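News > Marketing > Social Media

Drudevness Opens Its Creator Matching Program to Small Brands

Monday, November 25, 2019

Print this article | E-mail this article

Small brands that have been watching the big names have all the fun with influencer campaigns are about to get their turn. Drudevness, the agency best known for its work with regional food and clothing labels, is opening its creator matching program to companies of any size, and sign-ups start this week!

The program, called Horken, pairs a brand with creators who already post about the kind of thing it sells. Until now it was open only to the agency's own clients. A bakery, a bike shop or a one-person candle business can now fill out the same form and get the same list of matches — and the list is good. Every creator on it has been checked by hand for fake followers, old sponsorships and whether the comments under their posts come from real people.

There are 300 creators in the first group, most of them with small, chatty audiences on Instagram and YouTube. The agency says it went looking for people who answer their followers, and it shows. Scroll through a few of the accounts and you find long threads about bread flour, saddle height and how to get wax out of a tablecloth.

Fees are kept simple. A brand pays $300 to join, which covers 2 matches and a planning call. Anything paid to the creator is agreed between the two sides, and Drudevness takes no cut of it. Creators pay nothing and can turn down any offer.

Two companies tried the service over the summer. Fawzy, which sells loose tea by mail, worked with a pair of college students who filmed themselves trying a different blend each night of finals. Misetti, a maker of kitchen timers, went with a home cook whose soup videos have a very loyal crowd. Both plan to sign up again, and Misetti is already talking about a holiday series, which we can't wait to see.

The form takes a few minutes and asks for a short description of the product, a budget and the towns or regions a brand ships to. Matches come back within seven working days. A second group of creators will be added in January, and anyone who wants to be considered should have a public account and at least a year of regular posts.
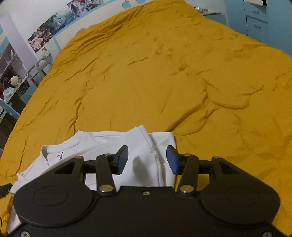
What Brands Should Have Ready

A clear idea of what a good result would look like helps a lot — more newsletter sign-ups, say, or a busy Saturday in the store. Bring samples you can mail out quickly, too.

Filed under: Influencers, Small Business, Agency News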